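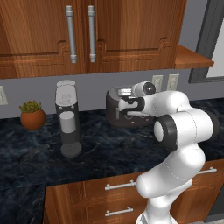
Verkholm开放日见闻：演讲备注
地点Tramden，给工程组和售后组内部用。讲稿不外发。

开场前
投影先开，灯关前排，后排留着。上次有人说坐后面记不了笔记。
麦克风试一下，声音太小就直接站到前面讲。
水放讲台左边。

开场
大家好。三月份我去了Verkholm在Tramden的开放日，待了一个上午和半个下午。部门让我回来讲讲看到了什么，哪些跟我们有关系，哪些没什么关系。我准备讲的内容在60分钟以内，提问放在最后，中间有听不清的可以举手。

先说清楚我的角度。我是做现场调试的，仿真我会用，但写不深。所以今天不会讲物理引擎怎么求解，也不会讲策略网络的结构。想听这两块的，对方发过一份资料，我放在共享目录里了，文件夹名字就叫Tramden。

（停一下，看有没有人还在找座位。）

一、行程和场地
开放日在Ozoliņš楼，进门签到，领胸牌，手机可以带进去，但实体机械臂那一间不让拍。登记的来访者是51人，分成2组，一组上午先看仿真，一组先看实体，中午对调。我在先看仿真的那组。

楼里设了4个站点，按顺序是：仿真厨房、遥操作、实体工位、数据回看。每个站点有一个讲解的人，讲完留时间自由问。我在仿真厨房待得最久，后面那几个站点我会讲得短一些。

备注：如果有人问怎么报名，回答是通过公司邮箱联系，个人报名要排队。名额不归我管，不要当场答应帮谁要。

二、仿真厨房站点
这个站点的负责人是Kusum Pandey。她把一段台面操作任务放在大屏上跑，一边跑一边讲。软件环境他们内部叫Bravero，场景、物体、机械臂都在里面加载，换视角也在里面换。

场景是一间普通厨房的一段：大理石台面，木色柜子，台面上有烤面包机、咖啡机，还有一盆小植物。机械臂是白色的，任务围绕烤面包机。她说选烤面包机是因为它身上的可操作部位比较典型，有旋钮，有拨杆，上面还有开口，一个物体能出好几类任务。咖啡机在当天的任务里不参与，作用是占地方，让手臂规划路径时多一个要躲的东西。

我记下来的任务说明是这样写的：
手臂从停放姿态出发，移动到烤面包机上方，下降，对准拨杆，压下，松开，退回。
分段打分，每一段过了才算下一段的分。中途碰到别的物体，当次记为失败，但是录像保留。

这个打分方法我觉得可以拿来用。我们现在的验收表只有通过和不通过，机器在哪一步出的问题，要翻日志才知道。他们的做法是每一段都有单独的结果，表格拉出来，一眼能看到大家都卡在下降还是卡在对准。

（这里不要展开讲我们的验收表，后面第五部分再讲。）

有人问为什么要在仿真里放窗户、插座、空架子这些跟任务没有关系的东西。Kusum Pandey的回答比较直接：策略要看图像，背景太干净，换一间真厨房就不认识了。所以墙上的插座面板、柜门的拉手都要有，光线和纹理每次加载时可以换。她还说，深色台面配深色电器，是她们故意留的一种组合，边缘不好分，适合用来检查感知那一块。

我补一句我们自己的情况。去年冬天我们在客户那边装过一台，黑色托盘放在黑色桌面上，深度相机的点云缺一大块，现场改了好几天。最后的办法是给托盘边上贴了浅色胶带。客户接受了，但这个办法写不进手册。如果当时我们在仿真里先试过这种颜色组合，至少能提前知道有这个风险。

三、视角的问题
这一段是我去之前没想到会听到的内容，单独讲。

同一个任务，从不同的相机位置看，难度差得很多。手臂自己会挡住自己要操作的东西。从手臂后方看，前臂和腕部常常压在目标前面；从侧面看，能看见夹爪和开口的距离，但是旋钮又可能被遮住。人在现场会下意识地歪一下头，固定相机不会。

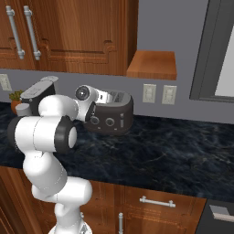 Verkholm的处理办法是，在仿真里先把相机位置扫一遍，每个位置都跑同样的任务，再看目标被遮挡的时间占多少，然后才决定实体工位上相机装在哪里。当天她放的那份记录，一个任务跑了超过60个相机位置。我问她这么多位置有没有必要，她说大部分位置跑完就丢掉了，跑的时候不占人，晚上挂着就行。

我们现在装相机是怎么装的，在座的都知道。看支架能打在哪里，看线够不够长，装上以后再调。调不好就再加一个相机。加相机要加标定，加标定就要加现场时间，这些时间报价里没有。

我没有说他们的办法我们马上能照搬。扫相机位置的前提是场景模型要准，台面高度、物体尺寸、手臂底座的位置，哪一个错了，扫出来的结论就跟着错。Kusum Pandey也承认这一点，她说底座位置量错是最常见的，而且错得不大的时候，结果看起来很正常，到了实体上才发现够不着。

备注：这里可以问一下台下，谁手里有我们展示间的台面图纸。上次找了一圈，拿到的是改造之前的版本。

四、其他站点
遥操作站点
讲解的是Meenakshi Awasthi。来访者可以上去试，每个人时间不长，我排到了。手柄上的力反馈很轻，我第一次下降得太快，碰到了台面。屏幕上提示碰撞，手臂停住，要按一下确认才能继续。

她讲了两点。第一点，新手操作的数据他们也收，但是单独存放，训练时默认不加进去。第二点，操作员的习惯会进到数据里。有一个操作员喜欢在抓取之前停顿一下，训练出来的策略也会停顿，看的人以为是程序卡住了，查了很久才对上。

我问她操作员的培训时间，她说看人，没有给具体的数。我就不在这里估计了。

实体工位
这一间不让拍照，我凭笔记讲。工位的布局和仿真里的厨房是对应的，台面做短了，柜子只有门板。当天跑的是同一类压拨杆的任务，我在旁边看的那一轮，手臂前几次都完成了，后来有一次压偏，夹爪从拨杆侧面滑过去，人按了停止，重新开始。

讲解的人没有回避，直接把那次的记录调出来给我们看，说是拨杆的松紧和仿真里设的不一样。仿真里拨杆每次的阻力相同，实物用久了会变松，也会发涩。他们的做法是在仿真里给阻力加一个范围，每次随机取。范围设多大，目前靠试。

这件事售后组应该有体会。我们出去修的机器，有不少是对方换了一批料，或者换了一个夹具，程序一行没动，结果就不行了。客户说什么都没改，其实改了，只是他觉得那不算改。

安全方面：工位周围有光栅，地上贴了线，来访者站在线外。急停按钮在操作台上，另外讲解的人手里还有一个无线的。我注意到他整场都没有把它放下过。我们的展示间，无线急停平时放在抽屉里，这个应该改。

数据回看
最后一个站点在走廊尽头，人比较少，时间也比较赶。内容是把每一次任务的录像、关节数据和分段得分放在同一条时间轴上，拖动就能一起看。工具做得不花哨，字很小。

我觉得有用的是备注功能。任何人看录像时都可以在某个时刻写一句话，写完就留在那条数据上，别人打开也能看到。我翻了几条，有写“这里光太强”的，有写“拨杆没到底，得分给错了”的。第二种尤其有用，说明自动打分也会错，要有人看。

他们每周抽一部分录像由人复核，抽多少当时没有讲，我也没问到。

五、跟我们有关的几件事
（讲到这里看一下时间。如果已经超了，遥操作那段的培训问题就不要再回头补。）

验收表
建议把现在的通过和不通过改成分段记录。先从取放任务开始，因为这类任务的步骤大家已经有共识：接近、下降、抓取、抬起、移动、放下。每一段写清楚什么算过。比如“接近”过了，是指到位之后没有碰到周围物体，位置误差在允许范围里。这个允许范围由调试组填，不要空着。

我写了一版草稿，格式很粗，会后发到群里。大家先改措辞，数值等下一次现场之后再定。

场景建模
建议先建一个，就建我们自己的展示间。理由很简单，尺寸可以随时去量，错了可以马上发现，不用麻烦客户。模型里要有台面、手臂底座、相机支架，还有平时台上常放的那些东西。纹理和光线可以放到第二步。

需要有人负责底座位置的测量，并且把测量方法写下来。从哪条边量，量到底座的中心还是边缘，都要写。我们以前吃过这个亏，同一个底座，两份图纸上的位置对不上，原因就是一份量到中心，一份量到法兰边缘。

颜色和反光
建议列一张不好处理的组合清单。黑色物体配深色台面，金属件配强光，透明包装，这几种先写上去。售后组手里的案例最多，希望能帮忙补。每条写明客户行业就够了，名称可以不写。

相机位置
扫描相机位置这件事，等场景模型准了再做。现在能做的是，装相机之前先让手臂走一遍任务动作，人站在准备装相机的位置，用手机录一段，看目标有多久被手臂挡住。办法很土，但是花不了多少时间，录像也可以存档。

急停
无线急停从抽屉里拿出来，演示时由讲解的人拿着。这个今天就可以改，不用讨论。

六、没有看到的
有几样东西去之前想看，没看到，一并说一下，免得大家以为我漏了。

没有看到移动底盘。登记表上写了可能有，到了以后说在维护。
没有看到双臂任务，问了，回答是还没有到可以给外面看的程度。
没有拿到仿真和实体成功率的对照数据。我当面要过，Kusum Pandey说正在整理，可以之后再联系。我回来以后写过邮件，目前还没有收到回复，收到了会转给大家。
价格一概没谈，开放日不谈商务。

所以，如果有人问仿真里跑得好，实体上能好到什么程度，我的回答是不知道。我在实体工位看的时间不长，看到有成功也有失败，这点样本得不出结论。

七、提问环节备用
可能会问到的，提前写在这里。

Bravero能不能给我们用？
当天的说法是目前只在内部使用，对外合作要单独谈。我们自己的场景模型不要依赖它，格式选通用的。

建一个展示间模型要多久？
尺寸测量一个人就能做，建模要看仿真组的排期。不要在会上替他们报时间。

分段打分会不会增加现场的工作量？
刚开始会。填表的时间变长，查日志的时间应该会变短，要试过几个项目才能比较。

仿真里的烤面包机能不能换成我们客户的设备？
可以换，但是只有外形不够。拨杆、旋钮、门这些会动的部位要单独设关节，设行程和阻力。只有一个外壳的模型，手臂压上去什么都不会发生。客户给的三维图一般是外壳，要提前跟对方说清楚需要什么。

下一次开放日什么时候？
还没有通知。听Meenakshi Awasthi提过秋天可能再办，没有定。如果要去，建议调试组和售后组各去一个人，先看实体工位，再看仿真。我这次顺序反过来，到了实体那间才想起来一些该在前面问的问题，再回去时讲解的人已经去吃饭了。

结束
资料在共享目录的Tramden文件夹，里面有我的笔记扫描件、对方发的资料和验收表草稿。笔记字迹不太清楚，看不懂的来问我。
投影关掉，麦克风还给前台。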